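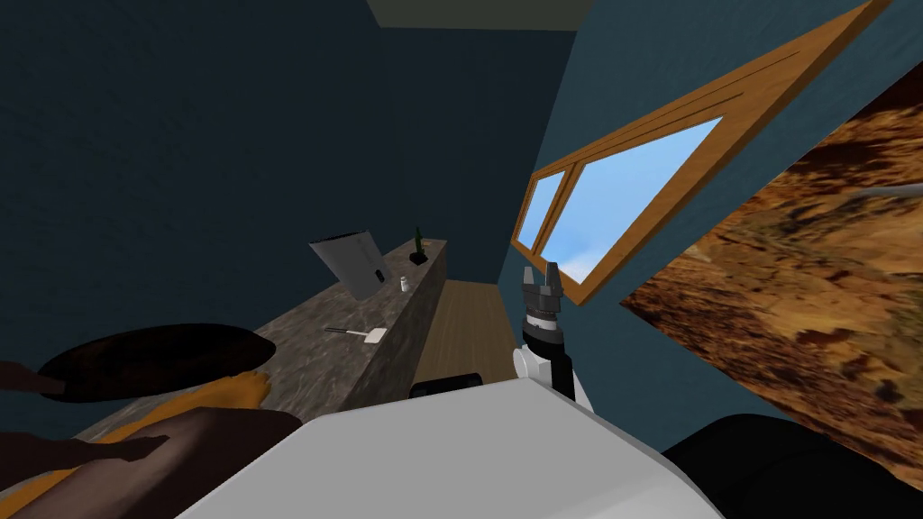
Harb Property Services
Skunell Building operations group
Minutes of the meeting held 24 August 2025

Present: Noemi Palumbo (chair), turnover crew lead, window repair lead, scheduling, payroll, one representative from the night crew (awake, in her words, under protest). Minutes by the front desk.
Apologies: purchasing.

1. Minutes of the last meeting

Approved with one correction. The night crew had been recorded as "cautiously optimistic" about the Zotico robot. They would like the first word kept and the second removed.

2. Matters arising

The chair reported that the badge reader on the loading dock has been fixed. The night crew reported that it has broken again. Ticket 3622 stays open, as it has since April.

3. Robot trial: where things stand

Noemi Palumbo went over the plan for anyone who had skipped the email, and nearly everyone had. Zotico is a two-armed robot intended to take over parts of the apartment turnovers: clearing counters, putting kitchen things away, and helping at windows. For now it exists only in the Emero simulator, where it can drop things without anyone having to fill out a form. No machine comes on site until the group agrees to it.

The turnover lead spent an afternoon watching the kitchen runs and gave his impressions. The marbled countertop is nicer than any we have ever been allowed to install. A person works alongside the robot in some of the runs, and he wants to know who in the real world that person is supposed to be, what they are paid, and whether the frying pan is in their job description. Payroll said there is no code for it. Payroll will look into whether there should be one.

The night crew asked if the simulator has a setting for a kitchen left by an actual tenant. The chair will ask Emero. Several members offered to supply reference material.

4. Windows

The window repair lead had asked for this to be a separate item and had brought notes. Her main point was that a window is heavy, has glass in it, and does not care about anybody's rollout schedule. At present frame work is done by two people who talk to each other the whole time, mostly about the frame. She wants to know what replaces the talking.
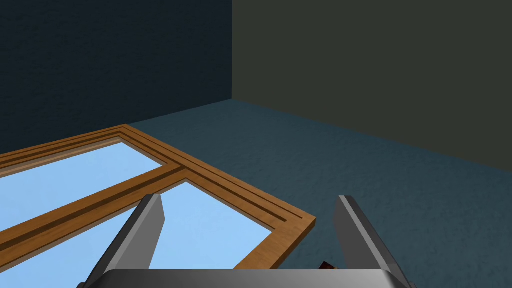 Item 4. Emero simulation, gripper open at the side rail of the window frame.

She then walked the group through where a person would put their hands on a frame like this one, and where they would never put them, such as the glass. She would like the robot held to the same rule. She also observed that the grooved rails looked good and that whoever modeled the wood had taken more care than the supplier does.

Scheduling asked whether one repairer plus one robot counts as a crew of two. There was a discussion. It ran for 30 minutes and the minute-taker will not reproduce it. The position at the end was as follows: for safety purposes a crew means people, and the robot is a tool, like a ladder, except that a ladder has never needed a login.

Agreed: no window work with fewer than two people on site, robot or no robot, until this group decides otherwise in writing.

5. What happens to the jobs

The chair said that no positions are being cut under the trial. Asked about after the trial, she said she had been given a sentence by head office and would prefer not to read it aloud. It will be attached to these minutes.

The turnover lead said his people do not mind handing over the counters. They mind becoming the ones who stand next to the robot and apologize to it. He asked that anyone assigned to supervise get training, the higher hourly rate, and the right to press stop without explaining themselves afterward. Supported by all present.

The night crew asked whether the robot will work nights. The chair said probably. The night crew asked whether it will be expected to fix the badge reader.

6. Budget

Payroll has set aside 200 hours of paid training time for the year. Scheduling pointed out that almost all of them fall in the busiest stretch. Payroll and scheduling will continue this outside the meeting, ideally far outside it.

7. Actions

Noemi Palumbo: ask Emero for messier kitchens. Get a proper answer from head office on item 5.
Window repair lead: write up the hand placement rules for frames on one page, without adjectives.
Payroll: draft a pay code for robot supervision. The working title "babysitting" is to be changed before it reaches the system.
Turnover lead: collect names of people willing to try the supervisor role, having first told them what it is.
Front desk: chase ticket 3622.

8. Any other business

The coffee machine on the second floor is also automated and has been out of order all week. Noted without comment.

Next meeting to be set by scheduling.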